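Bench tool storage: clear containers, Hokness workshop

Gallery updated Wed 11 December

Hand tools at the Hokness workshop are being moved out of drawers and into clear plastic containers, one container to each group of tools. The pages in this series record the containers, what goes into them and how they sit on a wooden bench top. The present page deals with pliers and the other small hand tools kept with them. Screwdrivers and measuring tools will follow in January.

The drawers they replace were 600 mm wide and 68 mm deep inside. Long-handled pliers could only be laid flat in them, and the drawer jammed whenever a pair sprang open. The Giltden cabinet that held the drawers has gone to the Candbridge store, where it is used for fixings. The open shelf now in its place is 700 mm long and takes the containers side by side, with labels to the front.

1. Container and pliers, container empty

The container is rectangular with rounded corners and has a thin lip around the open top. Rounded corners are easier to wipe out than square ones, and filings do not collect in them. Two pairs of pliers are on the table to the right, one with bright red handles and one with orange and black.

Containers are checked for splits at the rim before anything goes in. A split rim is a reason to reject the container, as it will spread the first time the container is lifted by one side. 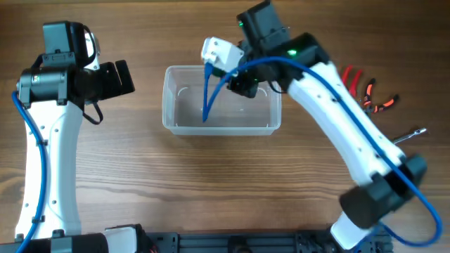 2. Container with tools in place

Pliers go in closed, lying at a slant if they are too long to lie straight. Smaller tools may rest against them. Stacking is acceptable for pliers and similar plain tools — it is not acceptable for anything with a ground edge, which goes in a roll.

Coloured handles are a help. Orange shows clearly through a frosted wall, where black or dark blue tends to disappear against a brown bench. The Azimi list of bench tools, which the workshop still uses for ordering, gives handle colour in its second column for this reason.

Labels are fixed to an outside wall and never to the base. A label on the base cannot be read without emptying the container. 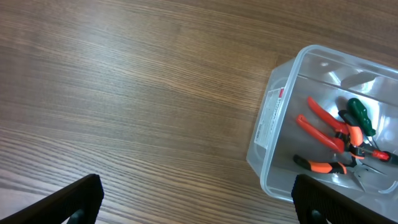
Clear container on the wooden table, hand tools inside, green-handled screwdriver uppermost in view. White label on the outer wall.

Notes on use

The walls are translucent and show glare under overhead light. Contents are easiest to identify from above, so the shelf is set below eye level.

Load limit on the shelf is 2 kg per container. Heavier tools, including all adjustable spanners, stay on the wall rack.

Containers are washed in warm water with a little detergent and dried with a cloth. Solvent wipes cloud the plastic and should be kept for the tools.

Next page: screwdrivers
Back to gallery index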